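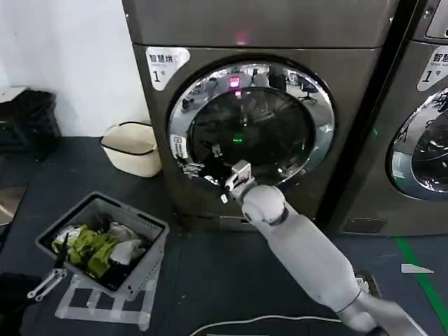 Week 4 – Shared laundries: front loaders, doors and labels

Print this page | E-mail this page

Unit: Housing Services and Shared Facilities
Notes: Daiane Holanda

Read before the tute. Bring the Godoy floor plan (handed out in February), we'll mark it up together.

1. Recap from last week
Top loaders vs front loaders. Front loaders use less water, spin harder, take longer. In a share block the longer cycle is what people complain about. Not the water bill, they never see the water bill.

2. Placement
Side by side, narrow gap, like the two bronze-grey ones at the top of the page. Things to think about:
– gap big enough to stop cabinets knocking on spin, small enough that socks don't vanish down it
– door swing. Both hinges same side = one person blocks the other. Check before delivery, not all models can be reversed
– access to the taps and to the drain filter. Filter is usually low at the front behind a kick panel or flap. Leave room to get a tray under it
– seating within sight of the machines, but out of the walkway

Godoy has 63 flats and one laundry. Work out the peak load yourselves, assume Sunday-type use every evening from 5 pm. We'll compare answers.

3. Labelling
Number every machine, big, on the front, top corner. Fault reports that say "the one on the left" are useless. Both machines in the photo have a large 1 on the label (1号, hào = number), so look at the wording as well: 智慧烘 on one, 智慧 with "Smart wa" under it on the other. 烘 is the character for drying. Question for the tute – if a tenant rings up and says "number 1 is broken", what do you ask next?

Label rules we use in this unit:
– number + function, seperate lines
– second language where the building needs it
– same corner on every machine
– fault number on its own sticker, don't crowd the main one

4. The door
Most call-outs are doors. Order to check:
a) is the cycle finished? Lock can hold for a minute or two after
b) is there water sitting in the drum? Drain first
c) something caught in the seal – strap, sleeve, doona cover corner
d) latch itself

Don't let people lever at the rim. The trim marks, and then the door sits crooked and leaks. Wipe seal and glass weekly, leave door ajar overnight if the room's locked.

5. Costs (rough, for the assignment only)
Bruvetti quote: 3,000 per machine installed. Otier quote: also 3,000 but that includes the stacking kit, which you may not want. Stunik does lease only, min 30 months. Compare over the full lease term pls, not the first year. Several people got this wrong last time.

Add to all three: lint disposal, detergent tray cleaning, one service visit a year. Put the power in too, dryers esspecially.

6. For the tute
– marked up floor plan with door swings drawn
– a label design, A5, readable from across the room
– half a page on booking sheets vs first come first served. Pick a side.

Assignment sheet is on the unit page. Questions to me after class or by e-mail, before 4 pm if you want an answer same day.

2 comments | 5 shares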